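1/1/22

Happy New Year to me, I suppose, and to the grasp planner, which got more of my holiday than my family did. I had promised myself a whole Saturday off and lasted until the second cup of coffee, and then I was back in the Skosta branch with my slippers on, reading logs from Thursday's run.

The news is mostly good! The cuff detector I rewrote over Christmas went through all 2,564 clips without falling over once, and it only took 40 minutes, where the old one used to run well past lunch. It flagged 513 for me to look at by hand. I got through a fair number of them this afternoon and I'd say most were the same old complaint - stripes. The edge finder sees a dark band next to a light band and gets terribly excited, and the planner dutifully lines up a grasp across the middle of a sleeve as if it had found a hem. I tried weighting the rib texture more heavily and that helped on the sweaters, but then it started finding ribs in wrinkled bed sheets, so back down it went.

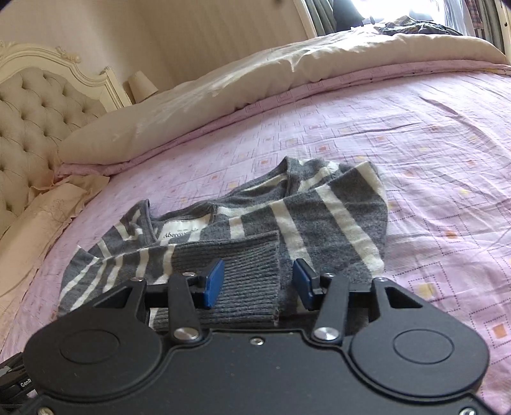 What I think I want is for the planner to hold off on choosing a closing angle until the fingers are on either side of the cloth, and then ask the detector again with that closer view. It costs one more pass, 9 milliseconds on the Altport board, and I can live with that. I wrote the hook for it before supper and left the tests red, so I'll know where to start tomorrow.

The Żak merge can wait until February. Soup was good. Must call home before it gets too late there.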